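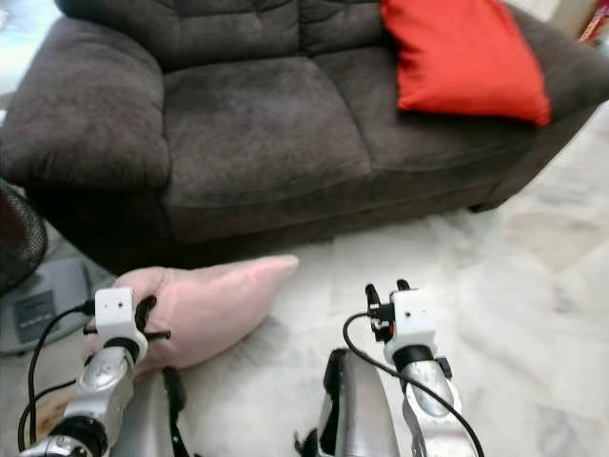
The Ten-Minute Living Room

Ama Mensah does her living room last. Kitchen first, then the bathroom, then shoes. Living room at the end, when she's tired, and she still gets it done before the kettle boils. I timed her. Not quite true about the kettle, but close.

I went over on a Thursday to find out how. My own place looks like a yard sale by midweek and I wanted tips. Also I was promised lunch.

First thing she told me: start on the floor. Everybody starts with the couch, she says, because the couch is what you look at. Then you fluff the cushions, stand back, feel good, and there's still a pillow down on the tile that has to go somewhere. So, floor. Pick up the pillow. Give it a shake. Look it over before it goes back up, pale pink shows everything.

"White tile is the same," she says. "You see every hair. I like that. I know where I am with it."

I don't like that. I have brown carpet and I intend to keep it.

The loveseat

Dark brown, plush, microfiber. Big fat rolled arms, puffy back, the kind of seat you have to plan your way out of. She bought it secondhand through Gravach, the resale warehouse out past the bus depot, for $343 including delivery. The delivery guys got it stuck in the stairwell for most of an hour. She gave them sandwiches.

Overstuffed furniture has a reputation. People say it goes lumpy, and it does, a bit. The pillow-top parts of the back slump down toward the seat and once they've slumped they look tired, even when the rest is fine. Ama's fix is to grab each one low down, with both hands, and lift and punch. Lift, punch, lift, punch. Then pull the seat cushion forward a little with the flat of your hand and push it back straight. Whole thing takes a minute.

Microfiber marks when you touch it. Sit down, you leave a print. Drag a finger across, there's a line. Some people can't live with this and some people don't notice. Ama brushes hers with a dry nail brush, all one direction, left to right, once a week. For spills she uses a white cloth and a little rubbing alcohol in a spray bottle, tested first on the back where no one looks. Let it dry, brush again. The code on the tag underneath tells you whether you can use water. Check it. I didn't check mine, years ago, and had a ring the size of a dinner plate until I gave the chair away.

Crumbs go down the back, obviously. Vacuum with the narrow nozzle, go along the crease, do the arms while you're there. She has found earrings, a library card and a spoon she'd blamed her brother for.

About that orange

A brown couch on a pale floor can go very flat. She tried beige pillows, from Shirima, two of them, and says it looked like a dentist's waiting room. Then cream. Then a knitted gray thing from her aunt, which lasted a month.

The red-orange one was a clearance find at Jomeck. Square, a slight shine to the fabric, loud as anything. She puts it on the right side, propped on the back cushion and tipped a little. Never dead center. Never chopped on top with the side of your hand the way they do it in catalogs, she can't stand that.

It works, I have to say. One bright thing and you stop noticing how brown the brown is. The shine helps too, next to all that dull plush.

Pink with orange was the part I wasn't sure about. On paper, no. But it's a very light pink, matte, a little fuzzy, and the orange does all the shouting so the pink can just be soft. If you want to try it at home, keep one strong and one weak. Two strong ones will fight. And mix the fabrics, smooth against fuzzy, or it looks like you bought a set.

The pink is also the one that gets used. Naps, movies, under a laptop. Plump it by the corners: pinch two, shake hard, turn it around, pinch the other two. If it's gone flat in the middle try the dryer on low with a couple of clean tennis balls. Eleven minutes, according to Ama, who will not explain the eleven.

Her order, if you want it

Floor things up. Shake the pillows. Punch the back, straighten the seats. Brush if it needs it. Strong pillow on first, then the soft one at the oppposite end. Dry mop over the tile, going under the couch as far as the feet will let you. Stop.

The stop is important, she says. She used to carry on and end up washing baseboards at eleven at night.

Lunch was jollof, out of a pot big enough for a wedding, and we ate it on the loveseat with dish towels over our laps. I did leave a print in the seat. She had the brush out before I'd got my coat on.

Next month: hallways, and a coat rack from Skeltthorpe that three readers have now written in to complain about.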